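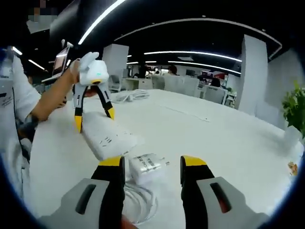
Karthikeyan Acharya wrote in to ask whether a power strip can be judged by the wattage printed on the adapters plugged into it. It can't. The strip's limit is set in amps, and the number to add up is the input current on each adapter label.

Last updated: November 29, 2022

Checking the load on a power strip

1. Find the rating on the strip, usually on the underside. Write down the maximum amps.

2. Read the INPUT line on each adapter. Ignore OUTPUT, which describes the low-voltage side.

3. If a device lists only watts, divide by the supply voltage. A 342 W device on a 120 V circuit draws 2.85 A.

4. Add the currents. For loads left on for hours, keep the total at or below 80 percent of the strip's rating. A 15 A strip should carry no more than 12 A.

5. Run everything for 60 minutes, then touch the strip's plug and cord. Slight warmth is normal. If either one is hot, unplug the strip at the wall and stop using it.

Input figures on labels are worst-case values, so a measured total will usually be lower. Use a plug-in meter if the sum is close to the limit.

Do not plug one strip into another. Space heaters go directly into a wall outlet.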